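Ticket 3957 — Skestis courts desk
Subject: Hearing alerts going to the wrong subscribers
Status: Resolved, with grumbling

09:10 Reported
Subscribers to the local crime list got 326 copies of one alert: a fraud hearing at Garkeo district court, adjourned until May. It was dull news the first time. Readers on the "urgent only" list got it too, and several have written in to ask what was urgent.

09:25 First look
The wire feed is fine. The alert tool, Fernolance, treats every change to a story as a new story. The desk corrected a comma in the second paragraph and off it went again. Then somebody changed the comma back.

10:05 Tried
Paused the queue. The queue said it was paused and sent eight more.

10:20 Tried
Stopped the sending service instead. Quiet since then. Also quiet for the weather and election lists, which share it — sorry, weather and elections.

11:40 Cause
The "adjourned" tag was mapped to "breaking" when we moved off the old Hollmann system. Every delayed hearing has gone out as breaking news since the move. Given how the courts run, that is a lot of breaking news.

12:15 Fix
Tag remapped to "routine." Repeat check now compares the story number and ignores the wording. Sending limit set to 600 per list per hour, which should hold even if the desk rediscovers commas.

12:50 Test
Published a dummy court story to the staff list. One alert arrived.
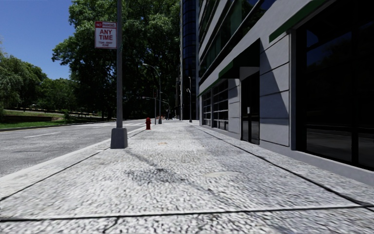

Sidewalk, computer-rendered

13:30 Still open
Weather and elections are back on. The apology email is written but waiting for approval. Please do not send it through Fernolance until the second repeat check is in.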